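Borkar slim phone bumper in blue, reviewed after a winter of use
Posted 30 Jan 2026 by Mercedes Bedoya

I bought this bumper in October, after cracking the corner of a phone that was four months old. It's a thin band that runs around the edge and leaves the front and back bare. It weighs 23 grams on my kitchen scale, and I forget it's there most days.

Fitting it takes a minute. Start at the bottom end, push the two lower corners in, then work up the sides. The top corners are stiff the first time - use your thumbs, not a knife. Mine loosened up a little after a few weeks but has never come off in a pocket. 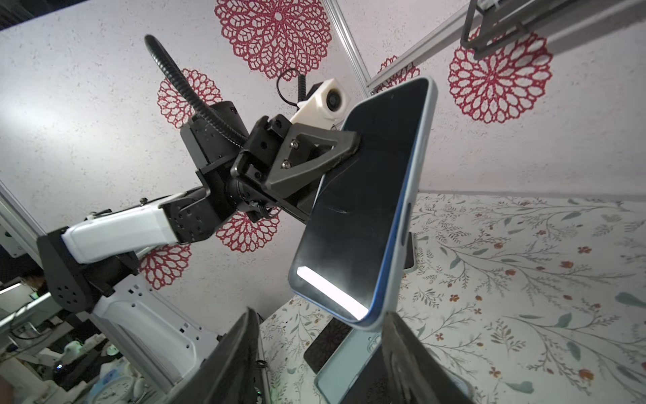 The side button is easy to find without looking, and it still clicks the way it should. I had a Sorwood case before this one and had to press hard every time, so that alone was worth the switch.

Screen protection is the weak point. The lip is low, and glass picks up smudges and fine scuffs if you lay the phone face down as often as I do. I'd add a film. The Quintero one fits inside the band without lifting.

Color has held up fine on the long sides. There is some wear at one bottom corner.

It does what I wanted and I'd buy it again, in the same blue. If you drop your phone on concrete a lot, get something thicker.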